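Vindia estrena una colección de memorias familiares y deja en el aire lo que más importa

La editorial Vindia publicará a partir de enero una colección dedicada a cartas y diarios familiares, con el nombre de Skiminitz, que es también el título del primer volumen. El libro reúne 100 cartas cruzadas entre dos hermanas durante 15 años, halladas según la editorial en una casa de la localidad de Doston y preparadas para la imprenta por una nieta de la menor.

Hasta aquí, lo que dice la nota de prensa. Lo que no dice ocupa bastante más. La editorial habla de «correspondencia íntegra» en el primer párrafo y de «textos adaptados para el lector de hoy» en el cuarto, y no explica cómo se concilian las dos cosas. Adaptar una carta puede significar corregir las comas o puede significar reescribirla entera, y el comprador tiene derecho a saber en qué punto se encuentra antes de pagar.

Tampoco queda claro quién firma. En la cubierta distribuida a las librerías figura solo el apellido Mayrhofer, que comparten las autoras de las cartas y la nieta que las ha editado. Preguntada por este periódico, la editorial respondió que se trata de «una autoría familiar». La fórmula suena bien, pero no sirve para saber qué frases se escribieron entonces y cuáles se han añadido ahora.

El adelanto facilitado a los medios tiene 30 páginas y se lee con gusto. Hay un pasaje sobre una herencia mal repartida que vale por muchas novelas, y una pelea por un abrigo que dura cuatro cartas. Hay también diálogos entrecomillados, largos, con réplicas muy bien medidas, que cuesta imaginar en la carta de una hermana a otra. Quizá escribían así. No se reproduce ningún original que permita comprobarlo, y el volumen definitivo, según la propia editorial, tampoco llevará facsímiles «por razones de coste».

El género vive un buen momento y es comprensible que Vindia quiera su parte. Cada temporada aparecen baúles, desvanes y cajas de galletas con un manuscrito dentro, casi siempre en buen estado y casi siempre con final. Algunos de esos libros son magníficos. Otros son novelas a las que alguien ha puesto un apellido verdadero para que se perdonen mejor sus defectos.

La colección prevé 15 títulos, de los que por el momento solo se ha anunciado este. La editorial afirma que los demás «están en distintas fases de trabajo», sin dar autores ni procedencia. Para la presentación se ha programado una lectura a las siete de la tarde en la librería Doston, con entrada libre y turno de preguntas al final. Convendría que alguien aprovechara ese turno para pedir que se enseñe una carta, aunque sea una sola, con su sobre y su letra.

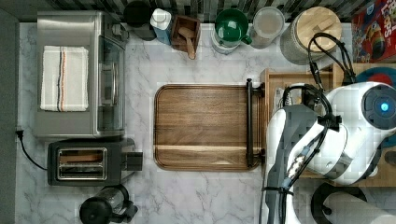
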